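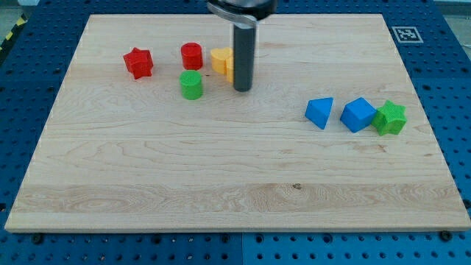 Photo: Sawsan Sayegh / Bruten

I spent most of Wednesday with the new Drakix paper on pushing blocks from spoken commands, and I'm less impressed than my inbox is. The pitch is that one policy, trained on 2840 pushes, can follow an instruction like "move the green star away from the blue cube" without being told where anything is. Sawsan let me come by Bruten and look at their copy of the setup, which is a plain rod on an arm, a wooden board and some blocks in red, green, yellow and blue.

The headline number comes from 359 trials. Fine. But go to the appendix and see how a trial gets scored. A push counts if the named block ends up closer to the goal than it started. Closer! So you can shove the star halfway, knock the cube along with it, and still get your point.

I also don't buy the language part yet. With stars in two colors and cylinders in two colors you do need both words to pick the right piece, and I give them credit for that. What I want to see is the layout where two blocks touch and only one of them is supposed to move. The authors report 13 of those. That's an anecdote with a decimal point.

Then there's the baseline. They compare against Testa, trained on 1320 pushes, less than half the data, and call the gap a result of the architecture. Maybe it is. Train both on the same set and I'll listen.

Sawsan thinks I'm being hard on them and that the recovery behavior is the real story. She plans to rerun the touching layouts with Virk's scoring script, which penalizes moving the wrong block. I've asked for the raw logs too, and will post them if she lets me.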